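Grindiletti Play Kitchen — Gallery

Welcome back to our little gallery, and thank you for stopping in! For anyone new, Grindiletti is the pretend grocery and kitchen corner we run at Wodedmont, upstairs over the fabric shop, and it has been growing bit by bit ever since Grażyna Gajewski brought in the first box of play food from her own attic. We now have 1,182 pieces on the shelves (yes, all entered in the notebook), and children come on Saturday to fill their baskets, argue over prices and cook the strangest soups you ever heard of.

May is when we go through everything, wash what needs washing and bag it up again in small sets, so that a family can borrow one bag and have a whole supper to play with. I am fond of the vegetable sets most of all, and I could go on about them for a good long while, but I'll let you look.

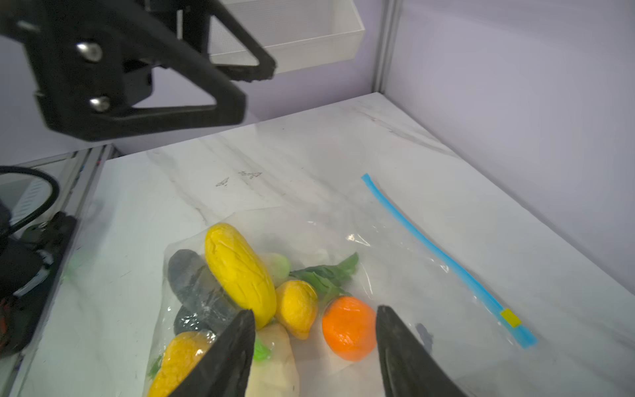
Corn, eggplant, lemon and tangerine in a zip-lock bag with a blue strip and a little yellow slider. The corn has its kernels and the tangerine its pitted peel — lovely work for play food.

We like the clear bags because a child can pick out a supper without tipping the whole thing onto the floor, though plenty of tipping goes on all the same. If you borrow a set, please slide the zipper all the way shut before it goes in the car, and tuck the leafy greens in last, on top of the heavier pieces. Bags can come back to us or to the desk at Kevside, whichever is nearer, and 60 days is plenty of time to make soup.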